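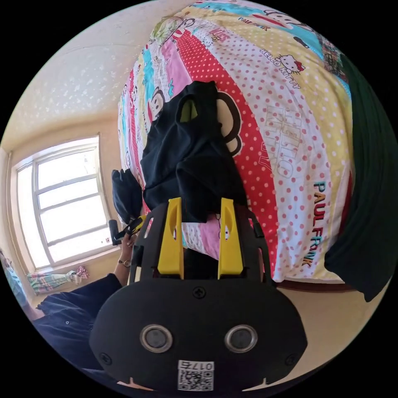 **Hand-held gripper drops thin fabric when I lift, fine on thick stuff**

Posted by stultbridge_shed, February 23, 2024

Hi all, long-time reader, first go at posting. I've been building up a pair of hand-held grippers at home to record folding and sorting clothes, the idea being that the arm in the garage can eventually have a crack at the same jobs. Yellow fingers, tall flat pads with a slot in each and angled tips, black housing behind. I work one in each hand and do the jobs on the spare bed.

Jumpers and towels are great. Jeans, no worries. But anything thin and slippery creeps out of the pads once I've lifted it up off the doona. It doesn't drop straight away, it sort of slides a bit, then slides a bit more, and then I'm holding a corner, and then I'm holding nothing. Black things are the worst for me, though I think that's only because most of my black tops happen to be that silky stuff.

What I've tried so far:

- squeezing the trigger harder (sore hand, same result)
- wiping the pads down with metho
- a strip of Rilotix grip tape on one finger, which grabbed nicely and then wouldn't let go of a pillowcase

I'm up to 455 recorded goes and had to bin 16 of the last lot for drops, so I'd like to sort it before I do any more. Do I need softer fingers, or is it how I'm picking things up? Also my left hand seems worse than my right and I can't work out if that's the gripper or me.

Cheers!

---

**piatek_fan_club**

Softer fingers. Print them in TPU and you're done.

---

**kettle_and_solder**

Ooh, I went through this exact thing last July with my own pair, so I'll tell you what I'd do, in the order I wish I'd done it.

First, have a look at how the pads meet. Close the gripper on a single sheet of printer paper and try to pull it out from the tip, then from the middle, then down near the base. On mine the tips were biting and the middle had a gap you could see daylight through. Thick cloth fills up a gap like that and you'd never notice, but a thin top only gets held along one little line and off it goes. If yours does the same, loosen the finger screws, close the fingers on a bit of flat card, and do them up again while it's held shut. Took me ten minutes, and nine of those were finding the right hex key.

Second, take a bigger bite! I used to pinch the very edge of a garment because that's what I'd do with my real fingers. Push the tips in a bit further so there's a fold between the pads and you've got two or three layers in there. It bunches up more and looks messier on the recording, but it stays put.

The tape: I had the same trouble with it hanging on. I swapped to a thin silicone sheet (mine was a Ziseo offcut, any brand will do), cut to fit the flat part and left off the angled tip. Lets go cleanly. Do both fingers though. With tape on one side only, the cloth sticks to that side and drags across the other one, and I'd bet that's your pillowcase.

For the left hand, swap the grippers over and do the same top again. If the trouble moves to your right hand it's the gripper, if it stays it's you. Mine was me, sadly. I wasn't squeezing the trigger all the way with my off hand and hadn't noticed in 1,277 recordings.

I'd hold off on the TPU for now. I tried it and the fingers splayed at the tips whenever I picked up anything with a bit of weight, so I ended up back on the stiff ones with the silicone.

---

**stultbridge_shed**

Paper test done, and yep, it slides straight out of the middle on the left one. Right one holds all the way down. Re-doing the screws tonight and I'll see if the local hardware has silicone sheet. Thanks heaps, I was about to order new fingers!

---

**mudroom_maker**

Check the screws again after a week or so of use as well. Mine work loose and I now put a dab of the blue threadlocker on them.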